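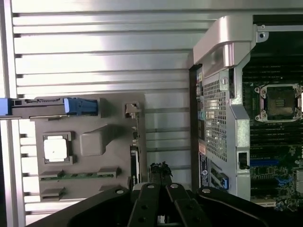

Lectura: 1 min

Galería: qué comprar para la segunda celda de servidores

¡Ya tenemos presupuesto en marcha! Quyên Vương y yo llevamos desde marzo con la lista de compras para automatizar el montaje de servidores en el taller de Velance, y por fin toca enseñar algo. La foto que abre la página es del puesto actual: la pinza negra entre el panel gris y el chasis abierto, con el zócalo del procesador todavía vacío y las ranuras de memoria en paralelo.

Lo que más me gusta es la mesa. El aluminio ranurado admite cambios de utillaje sin taladrar nada, y por eso la partida de superficie se queda casi igual en la celda nueva (Bình Võ quería una placa lisa, lo hemos convencido).

Así va la lista:

Pinzas: 3 juegos de dedos de repuesto, a 200 euros el juego. Los vamos a gastar, seguro.

Cámara de muñeca: 70 euros por el soporte y 600 por la óptica. Phúc Triệu prefiere gastar aquí y ahorrar en iluminación, aunque con tanto metal brillante yo no recortaría demasiado en difusores.

Panel de prácticas: lo pedimos otra vez a Grasuvard, con pestillo azul y conectores pequeños. ¡Es una maravilla para ensayar antes de tocar una placa base!

Falta la oferta de Sjöberg para el brazo. Si alguien ha montado una celda parecida y quiere comparar precios, que escriba a Quyên, ella lleva la hoja de cálculo.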